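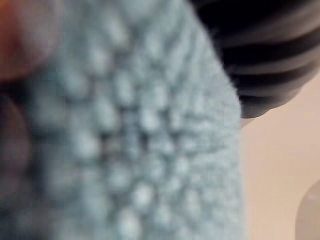 Soft blue texture, very close up.

I got into the counseling program!!

I found out yesterday morning, in the parking lot of the dental office where I still work the front desk, and I sat in my car grinning at my phone until a hygienist knocked on the window to see if I was okay. I was extremely okay. I start in May, part-time, evenings mostly, and by the end of it I'll be able to sit for my license.

A few of you have asked how I ended up here at 41 with a degree in hotel management, so let me back up a little. Two winters ago I signed up for the listening line at Mallora, the family center over on the east side. I thought I'd be filing things. Instead I went through 53 hours of training in a church basement with terrible coffee, and I loved every single hour. We practiced being quiet (harder than it sounds, if you know me). We practiced asking one question at a time. I'd go home and try it on my teenager, who noticed right away and told me to stop, and then talked to me for an hour anyway.

The person who ran those trainings was Gaëtan Gautier, and I want to write down a couple of things I learned from him before classes start and my head fills up with theory. The first is that he wrote almost nothing during a conversation. He'd finish, walk once around the building, and then sit down with his notebook. I've copied this and my notes are so much better for it. The second is that he always told people how much time was left. "We have ten minutes, what would you like to do with them?" I'd always thought of the clock as the rude part of counseling, and he made it feel like a courtesy.

Now the practical stuff, for anybody thinking about applying. The personal statement limit was 700 words and my first draft was more than double that at 1406. I cut the whole section about my grandmother, which hurt, and then the section about hotels, which didn't. My friend Nedine read four versions and circled the word "passionate" every time it showed up. It does not appear in the final one! The group interview was six of us around a table with a case to talk through, and I'd say let somebody else go first and then respond to what they said. I was so nervous that I called the faculty member by the name of the other faculty member. She laughed, and we moved on.

Money: the deposit was $400 and I paid it out of the jar that was supposed to be the new dishwasher. The old dishwasher has a few more years of groaning in it. I also applied for the Sharifi grant, which covers books and some of the practicum travel, and I should hear back before orientation.

I don't know yet what kind of counselor I want to be. Grief work pulls at me, and so does working with college kids who are the first in their family to go. I was one of those, and I spent my whole first year eating lunch in a stairwell. The program lets you wait until the second year to pick, so I plan to be nosy about everything until then.

First book on the list is already on my nightstand. I'm on chapter two, and I've used up a whole pad of sticky notes. If you've been through a program like this while working, tell me how you handled the reading! I'll take any system you've got, especially if it works on a bus.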